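Patch leads, at last

I've finally got onto the network cables at our Garnden rooms, the job I've been putting off since we moved over from Ganow. The old lot had become one big knot behind the door, and every time someone lost the printer I'd end up on my knees with a torch, muttering!

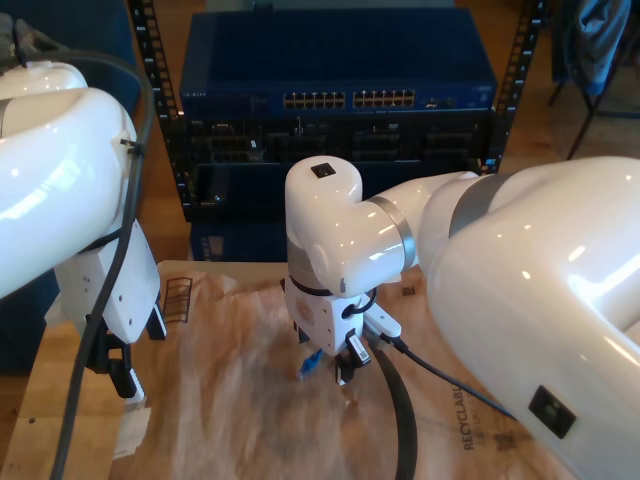

My plan was to sort everything by colour before plugging a single thing back in. Blue is for the desks, and I'm sticking to that even if the shop only has nice green ones. I did the sorting on brown packing paper spread over the bench (a blue lead shows up beautifully against it), with the switch sitting up on its black rack behind, ports facing me.
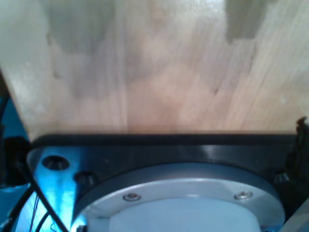

Labels went on next, one at each end, in my very best printing. We own 357 leads, would you believe, and 11 went straight into the e-waste tub with snapped clips.

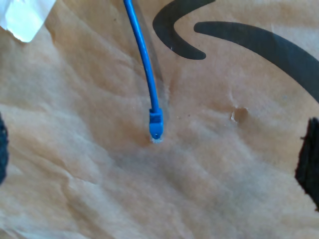 If you've got spares at home from the Karam days, please bring them in, but check the little plastic tab first. Short ones are gold. Anything longer than 2 metres can go to the Flusness shed.
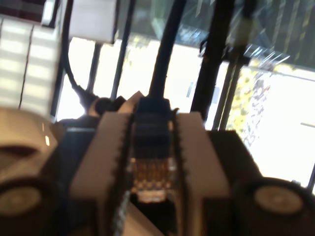
I'll be at it through August, so pop in and say g'day. Bring velcro ties if you have them, I'm forever running out.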